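Wellness > Stress Relief > News

Free Breathing Walks Return for a Second Season

Jiruvell is bringing back its slow breathing walks, with 50 outings on the calendar and room for 300 walkers!

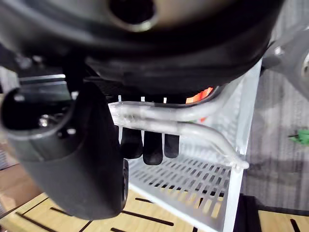
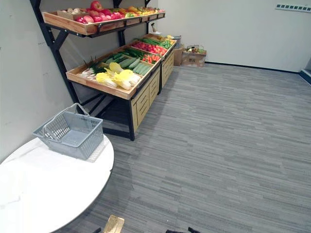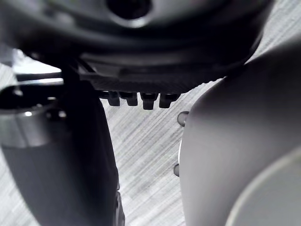

BRALLORA, Saturday, March 28, 2026

Each walk lasts 70 minutes and follows the flat river path at an easy pace. Walkers breathe in for four steps and out for six, with plenty of stops to stretch (or just to listen to the water).

"I slept better after my first one, and I've been bugging my friends to come ever since," said Miroslava Demchenko, who leads the early group. "We go as slow as the slowest person, and I love that!"

Danjuma Amadi will lead the evening walks through August. New this season is a seated version for people who find walking hard, taught by Yevdokiia Polishchuk.

All walks are free. Sign up at the Jiruvell front desk, and bring water and comfortable shoes.

729 shares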